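Clodlow Handling Lab
Gripper Working Group
Minutes of the meeting held Wednesday, June 17, 2020

Present: four members of the working group in the lab, two by phone. Apologies from the Hanaston site, which sent written notes.

1. Minutes of the last meeting

Accepted with one correction. The item on cable length should say that the extension was ordered for the hand-held unit, not for the arm.

2. Hand-held gripper, comparison of finger sets

The group went through the results for the two finger sets, the Kilari soft fingers and the Abubakar flat fingers. Both were run on the hand-held tool with the same camera mount and the same list of items. There were 156 recorded grasps for each set. Items were fabric goods only, as agreed in January.

The Kilari fingers did better on thin fabric and on anything with a loose edge. They were slower to close and tended to fold the fabric under the tip, so the item came up bunched. The Abubakar fingers closed faster and held heavier items without slipping. They missed more often on flat cloth lying on the bench.

Long pile is a problem for both. The fingers close on the pile and the operator sees a good grasp, but the backing is not held and the item drops during the lift. It was suggested that the operator push down before closing. This was tried at the end of the last session and seemed to help, but there are too few grasps to say.

Hanaston's notes report the same drops with plush items and ask whether we are logging them as a miss or as a slip. We have been doing both, depending on the operator. Agreed that a drop after the item has left the surface is a slip, and everything else is a miss. Old entries will be relabeled.

3. Camera on the hand-held tool

The main complaint is focus. The lens is set for objects at bench distance, and anything close to the fingers goes soft. 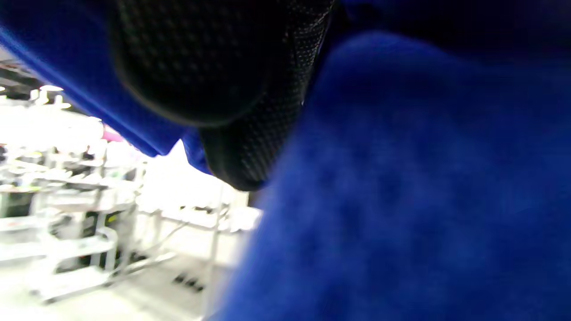

Moving the focus point closer would help with the last part of the grasp but would blur the approach. One member would like a second camera farther back on the handle. Others felt the tool is already heavy and that a second cable would get in the way. Agreed to try a closer focus setting on one unit first and leave the other as it is.

Exposure was also raised. With auto exposure on, dark items near the lens cause the rest of the room to wash out. Fixed exposure was tested on one afternoon and gave a better background, but dark fabric lost most of its detail. No decision. To be looked at again once the focus test is done.

4. Controller

The new controller was run next to the old one for the first time. Delay between trigger and finger motion is down, and operators noticed the difference without being told which one they had. The new unit stopped responding once and had to be restarted. The log for that run was lost. The controller will not go to Hanaston until the fault has been found or the unit has run 300 cycles without stopping.

The connector on the old controller is worn and should be replaced whether or not we keep using it.

5. Lab space

Cables need to be tied up at the end of each session. Spare finger sets are to go back in the labeled drawer and not on the cart.

6. Actions

Relabel old grasp entries under the new rule. Lab.
Set closer focus on unit 2 and record 20 grasps on plush and 20 on flat cloth.
Repeat the plush grasps with the push-down step, both finger sets.
Run the new controller to 300 cycles with logging to a separate disk.
Order connector for old controller.
Reply to Hanaston on misses and slips.

7. Any other business

Kilari has offered a stiffer version of the soft finger. The group would like to see it but does not want to add a third set until the present comparison is closed.

Date of next meeting to be sent by email.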